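**Storing roasted beans in an open wooden bowl: how long before it matters?**

**tamp_and_tare** wrote:

Moved my grinder to the end of the counter last month and started keeping the working supply in a wooden bowl next to it. Beans are a Vatdale dark roast, bought in bags and kept sealed in a cupboard. I refill the bowl every few days.

Bowl weighs 679 g empty. I put in 216 g on Friday evening and weighed the contents again this morning. No measurable loss on a kitchen scale, which I expected. Cup is slightly flatter than Saturday's. Same grind setting, same water, 12 g dose.

Questions:

1. Does the surface oil on a dark roast go into the wood to any extent worth caring about?
2. Has anyone compared open bowl against lidded tin over less than a week? 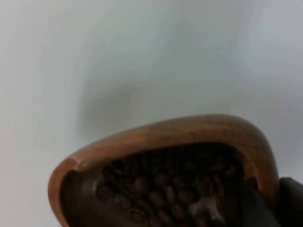 The beans are glossy, so there is oil at the surface to begin with. The inside of the bowl is smooth and I have never put a finish on it. I can't say what the previous owner did.

**Jarmila Bartoš** wrote:

Oil transfer is real but slow. The problem is what stays behind. Wood holds a thin film, the film oxidizes, and each new batch sits on it. Smell the bowl empty after an hour in a closed cupboard. If it smells like old crayons, that is your flat cup.

Three days open is also plenty for a dark roast to drop off with no help from the bowl.

**ullage** wrote:

Disagree with the second part. I ran bowl against tin for a week last October, same bag, blind cups poured by my wife. I picked the tin correctly on day five and not before. Days two to four were guesses.

**Jarmila Bartoš** wrote:

What roast?

**ullage** wrote:

Medium. Dry surface.

**Jarmila Bartoš** wrote:

Then it doesn't transfer to his case. Darker beans are more porous and stale faster.

**ullage** wrote:

Fair. I'd still want it tested before blaming three days on a counter.

**kettle_scale** wrote:

Which wall is the counter on? Mine backs onto the oven and the beans next to it went off faster than the same beans on the shelf. I moved them and never looked into it further.

As for the bowl, I have a Skollgate one for fruit. Wash with hot water and a drop of soap, dry at once, leave upside down on a rack overnight. Do not oil it with anything from the kitchen. Olive oil goes rancid and you will taste it.

**tamp_and_tare** wrote:

Outside wall, oven is across the room. Emptied the bowl and did the cupboard test for an hour. Faint smell, closer to stale nuts than crayons. Washed it and it's on the rack.

Plan: split a new bag, 189 g in the bowl and the same in a Wondus tin with the clip lid. Cups on days one, three and five, poured by someone else.

**ullage** wrote:

Put a third portion in a glass bowl. Otherwise you're testing wood and air together and won't know which one did it.

**tamp_and_tare** wrote:

Good point. I'll need a second bag from the same roast date. Will post cups when I have them.

**Jarmila Bartoš** wrote:

Mix both bags before you split them.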